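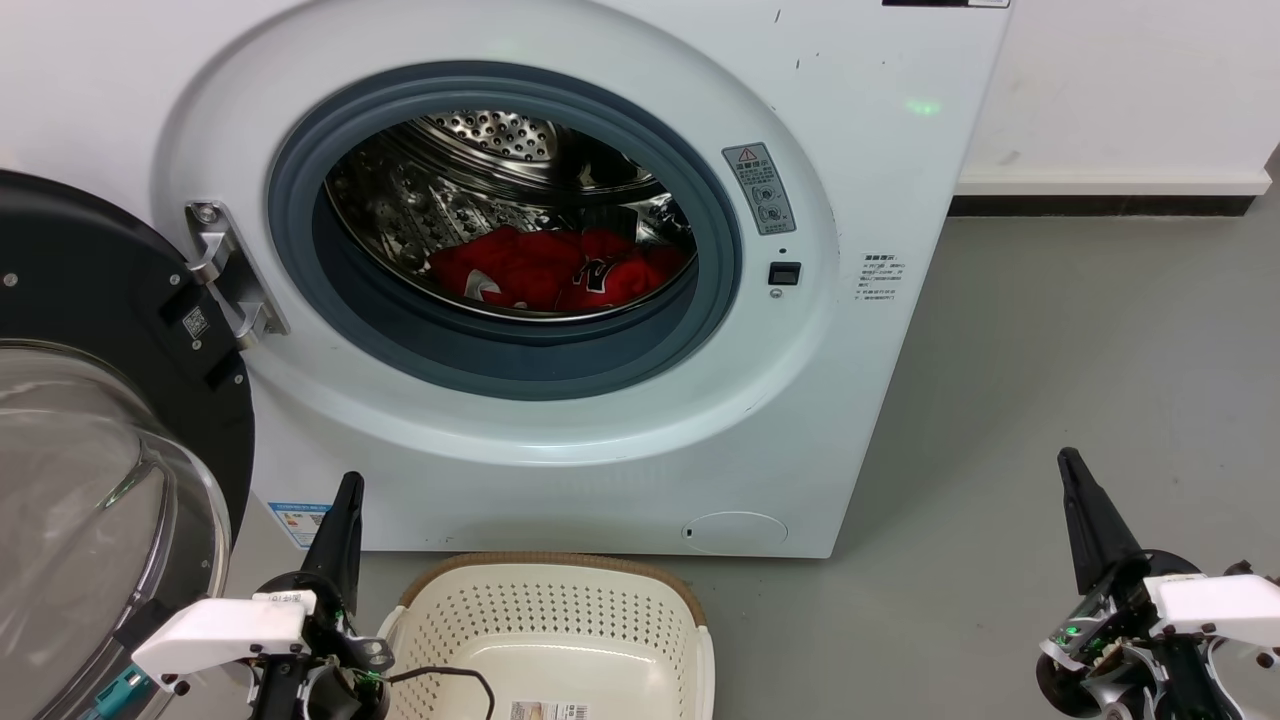
Photo: Visano

9/26/24 - Visano is offering new customers a free 2-pound bag of its Farnora laundry powder through its mobile app. Shoppers add the bag to their cart and enter the code FARNORA at checkout. Pickup is free at all 60 Visano stores - home delivery costs $4.

The offer is limited to one bag per household and ends in November, or earlier if supplies run out. It cannot be combined with other coupons.

"A lot of people want to try a detergent before they pay for a full-size box," said Akosua Owusu, who manages promotions at Visano.

Customers without a smartphone can ask for a paper coupon at the service desk. The coupon has the same terms as the app code.

Press contact: Malachy Egan, Visano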